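Progress Report to the Dusar Fund
Front Desk and Visitor Screening Project, Abeysekara County Public Safety Offices
Reporting period ending 16/02/2023
Prepared by Rosalba Donati, project lead

This report covers the second period of the grant. It follows the headings in the award letter. The work is on schedule except for the vehicle barriers at the Prerel Street office, which are late and are dealt with under Delays.
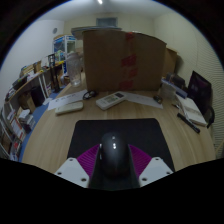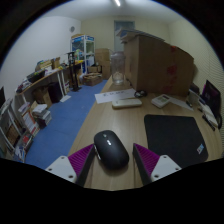

Rosalba, the board will want to know first whether the front desks are safer than they were in August, and whether the staff think so too. Please put that ahead of the spending. — Skomano

Taking that first: the county has had no forced entry or attempted forced entry at any of the project offices since the last report. We don't claim this as a result of the grant. Such attempts were rare before the work began, and one period is too short to show a change. What we can report is the state of the doors, the desks and the training, and what staff told us when we asked.

Background

The grant was made after a man carrying a handgun walked past the public counter at the Prerel Street office and got as far as the inner hallway before deputies stopped him. Nobody was hurt. The review that followed found that the door between the lobby and the hallway had been propped open for a delivery, that the clerk at the counter had no alarm within reach, and that the lobby camera faced the wrong way to show the street entrance. The review also found that other offices had one or more of the same problems. The Fund agreed to pay for changes at five offices, with the county meeting the cost of staff time.

Work completed

Inner doors. All five offices now have a self-closing inner door with a lock released from the counter. Each door sounds a tone if it is held open longer than the set time. At Prerel Street the tone was too quiet to be heard over the lobby heater, and the installer came back to replace the sounder.

Duress alarms. Alarm buttons are in place at every public counter. They ring at county dispatch and show the office and counter number. Dispatch tested each one with the office supervisor on the line. Two buttons at the records annex were wired to the same counter number, and this was corrected before the office went live.

Cameras. The street entrances are now covered at all five offices. Recording is kept on county equipment under the existing retention schedule. We made no change to who can view it, and requests still go through the records supervisor.

Written procedure. A single lockdown procedure has replaced the separate ones each office was using. It is 8 pages long, down from a set of documents that in places contradicted each other. One told clerks to leave by the rear exit and another told them to stay put behind the counter. The new procedure says to move behind the inner door, lock it and call. It was reviewed by the sheriff's office and by county counsel before it was issued.

Training

We held 12 sessions during the period. Each began with a walk through the building and ended with a lockdown drill. Clerks, deputies on desk duty and cleaning contractors were all invited. The contractors were added after a drill at the annex, when a cleaner came through the side door halfway through because she had not been told it was happening.

The drills brought out problems that we had not found on paper. At two offices the radio signal drops in the supply room, which was the place marked on the plan as a shelter area. We have moved the shelter area at one office. The other has no suitable room, and a signal repeater has been ordered.

Staff comments were collected on a short form after each session. Most said they now knew where to go and who would call dispatch. The most common complaint was the inner door, which slows down people who cross between the lobby and the offices many times in a shift. Some admitted to waving regular visitors through without checking them in. Supervisors have been asked to raise this at shift change, and we will look at it again during the next round of drills.

Several clerks also asked for training in how to talk with visitors who are upset or threatening but not armed. This is the kind of incident they deal with most often. It was outside the original plan. The county's training unit has a course that could be adapted, and we would like to discuss it with the Fund.

Delays

The vehicle barriers at Prerel Street were to be in the ground by the end of this period. Digging stopped when the contractor found a gas line that was not on the utility drawings. The line has been marked and the barriers have been moved toward the curb. The new position needs a fresh permit from the city, and the application is in. Until then, parking directly in front of the entrance is closed off with temporary barriers and checked by the desk deputy at the start of each shift.

The delay does not affect the other four offices, where barriers were not part of the plan.

Spending

Spending is within the approved budget. The replacement sounder was covered by the installer's warranty. The change to the barrier layout added $600 in drawing and permit fees, which we have taken from the contingency line. No transfer between the main budget lines is requested. The full ledger has been sent separately to the Fund's grants office.

Next period

Install the Prerel Street barriers once the permit is issued.
Fit the signal repeater and repeat the drill at that office.
Run an unannounced alarm test at each counter, with dispatch informed in advance.
Repeat the staff form, using the same questions so that the answers can be compared.
Check door logs for inner doors held open, and report the results by office.

Decision requested

We ask the Fund to agree to a revised completion date for the barriers, to be set when the city issues its permit. We also ask for a short call about the training course described above — if it is to be part of this grant, the training unit needs to know before it sets its next schedule.

Rosalba Donati
Project Lead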